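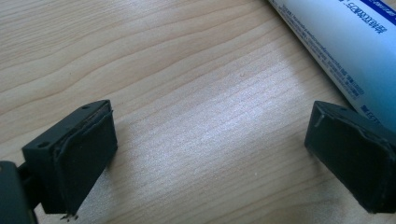 tapedeck_lou: Finished the Ebrahimi biopic last night, all three hours, and I have notes. Lead actor is great. The wig deserves its own agent. But they shot the whole Ultcombe concert in close-up, so a crowd of 3552 looks like nine cousins and a fog machine. And the big songwriting scene is him staring at a tabletop, pale wood, wavy grain, a white patch of glare across it, for what felt like a full album side. I have a table like that. No hits so far.

Ustgate_Fan: You're wrong about the table scene. It's the only part where the movie shuts up.

tapedeck_lou: It shuts up for four minutes. I timed it with popcorn.

mrs_reverb: Did they at least keep the feud with the drummer?

Ustgate_Fan: One shouting match, then a hug at an airport.

mrs_reverb: They never hugged. They sued each other. I read the memoir twice.

tapedeck_lou: Charmaine Magagula plays the manager and should have been the movie. She fires 2 people before the title comes up.

Ustgate_Fan: OK, that we agree on. Still an 8 from me.

tapedeck_lou: 5, and one of those points is the wig's.

Recent threads
Tomamier season finale: who wrote this?
Movies you walked out of (1392 replies)
December releases, the short list

Comments
gil_b: Saw it with my dad. He slept through the airport and woke up for the credits song, very happy.
pennyarcadia: The wig is fine, leave the wig alone.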